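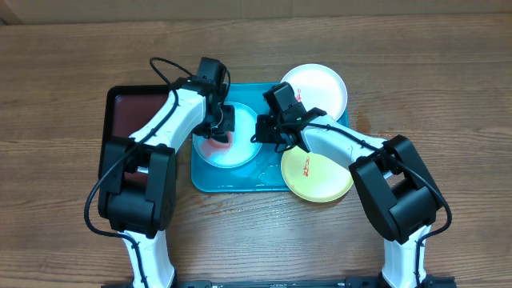 Evaristo Beltrán wrote to ask whether a household of two needs a full set of dinnerware, given that most sets are sold for six or eight. The question merits a considered reply.

It is the position of this blog that plates may be bought singly. When we moved to Homthorpe, our inventory listed 153 pieces of tableware, of which 50 were in regular use. The remainder occupied two cupboards and were washed each November before the holidays.

Readers who wish to reduce their holdings are advised to begin with saucers. Matching is a matter of preference, and guests have raised no objection to mixed colors at our table. Chipped pieces should be retired promptly.

Correspondence regarding the storage of serving platters will be addressed in a later post.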